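Segmenting egocentric hand demos: where does one step end and the next begin?

Asked by nestville_lab

We're repeating the Castico method on our own head-camera recordings. People do small desk tasks with both hands and we cut each recording into steps before training. The paper says to cut "at contact change" and leaves it there. I have 301 clips and two annotators, and they disagree most on container tasks, where one hand holds the box and the other works on the lid. One of them starts a new step every time either hand touches or lets go. The other only cuts when the working hand changes what it's doing. A typical problem moment:

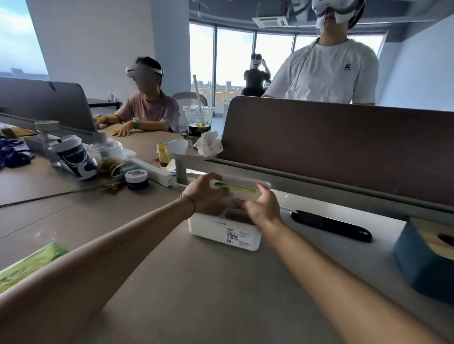

Answers (3)

Answer by Pak-hei Chu (accepted)

Cut per hand first, then merge. We had the same disagreement on our set in July and it went away once each hand had its own track.

1. Label the left hand alone: reach, hold, release. In your still the left hand is gripping the near left corner of the lid, so it gets "hold" at that point.

2. Label the right hand alone, same vocabulary plus "press". Yours is against the right side of the lid, so "press". Don't try to decide from one still whether the lid is being closed or opened. Go forward and back until the lid moves and label from that.

3. Merge. A step boundary goes wherever either track changes and stays changed for 13 frames or more. Anything shorter is a regrasp and gets absorbed into the step before it.

Your first annotator is doing 1 and 2 correctly and skipping the minimum length in 3. Your second one is labeling intent, which you can't recover later if you change the task definitions. I'd keep the raw per-hand tracks on disk even if you only train on the merged ones.

The 13 is for 30 fps video. Scale it if yours is different.

Comment by nestville_lab: Tried this Saturday on the container clips. Agreement is much better. The leftover cases are nearly all lids that move a little while someone is still adjusting their grip.

Comment by Pak-hei Chu: Yes, those stay hard. We send them to a third person and take the majority.

Answer by Nerea Arroyo

Pak-hei's rule is fine, but check what the policy needs before you relabel everything. If you train on fixed chunks of actions, the boundaries only matter for the text that goes with each chunk, and an error of 4 frames won't show up. I compared strict and loose cuts with the Staniforth baseline and the success rate was the same on single-object tasks. On two-handed ones the strict cuts did better. I only ran 2 seeds so don't lean on it too hard.

Also have both annotators work at the same playback speed. Ours didn't, and the faster one missed short releases.

Answer by flodbridge_user

just use the auto segmenter, worked ok for me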